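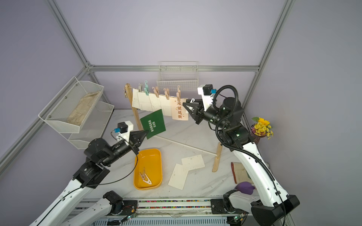 Small Clothesline for Cards: Tips From My Work Table

For many years I kept my paper cards in a shoe box. I have postcards, bookmarks, small calligraphy cards and the labels I write for jars, and in the box I never looked at them. Now I hang them on a small tabletop clothesline, between two wooden posts, and I change them when I feel like it. It is a simple thing to make, but I made many mistakes with it, so I write my tips here.

The stand

If you buy a ready stand, check first how the feet sit on the table. Mine came from Wullisus, a small shop for craft supplies, and one foot was a little short. I glued a piece of felt under it. On a smooth tabletop I advise felt under all feet in any case, so the stand does not slide when you pull at a clothespin.

If you make it yourself, sand the wood before you put it together. After, you cannot reach the corners well.

The line

A thin twisted cord is better than fishing line. The clothespins hold to it and do not run together in the middle. Tie one end with a fixed knot and the other end with a knot you can open, for the cord becomes longer with time and you will need to tighten it. I tighten mine every second month.

Do not make it tight like a guitar string. The posts will lean to each other and later the joints become loose.

Clothespins

Use the small ones. The spring must be weak enough that it leaves no mark on the paper. Try this on a card which you don't love: clip it in the evening, take it off in the morning and look at the edge. If you see two lines, put a folded bit of tissue paper between pin and card, or look for softer pins.

Six pins are enough for a short line. With more, the cards cover each other so much that you can't read them.

The clothespins with a hook are practical, because you can lift the card with its pin and move it to another place. With the old ones I had to open and close each time, and the corners got tired.

Which cards

Thick paper hangs straight. Thin paper curls after some days, mostly near a kitchen or a window. Under a heavy book for one night it becomes flat again.

Freshly written cards should dry lying down. I learned this with a brush pen from Datedex, when the ink went down in long tears on the best card I made that week. Now I wait until the next day and touch the darkest stroke with a clean finger before I hang it.

Put the narrow cards at the end and the wide ones more to the middle, or the opposite, but decide for one way. Mixed sizes look like real laundry – this can be nice also, if you want it.

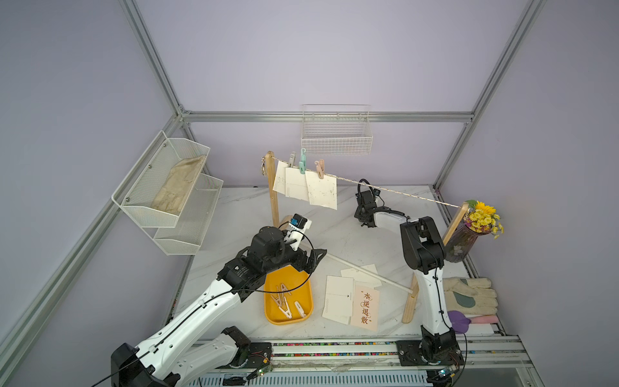 Three small cards on the left part of the line, with the yellow tray on the table.

A tray on the table

Keep one flat tray near the stand for cards which wait for their turn. Before I had a tray, I put them on the table and they got spots from tea. A plastic one you can wipe, and the color is not important, but a strong color is easy to find when the table is full.

Cleaning

Dust sits on the top edge of the cards. A soft dry brush is good, always from up to down. Never use a wet cloth near ink. The cord I wash by hand in August, when the windows are open and it dries quickly.

Take the cards down before you move the stand to another room.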